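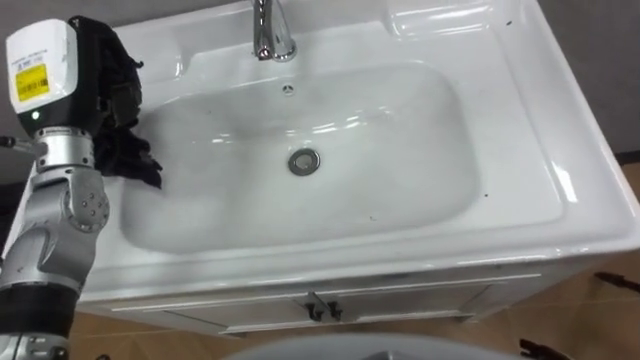
The Washbasin Deserves a Line of Its Own

By Karim Issa
Thursday, August 6, 2026

The cleaning schedule for the Lamlow residences runs to 46 entries. The washbasin appears in none of them by name. It is covered by the word "bathroom," together with the floor, the mirror and the tub, and in practice it receives whatever time is left.

This office considers that a mistake. A basin is used more often than any other fixture in a home, and grit left around the drain is carried onto the next cloth and the next surface. Residents notice it – and they write to us.
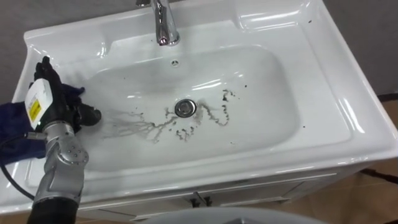

Dark residue and grit around the drain stopper of a white ceramic basin.

The remedy is modest. Loose grit should be lifted out before any wiping begins, and the bowl wiped from the rim down to the drain. The overflow hole and the soap recess should be included. We ask that the September schedule give the basin its own line and allow six minutes for it.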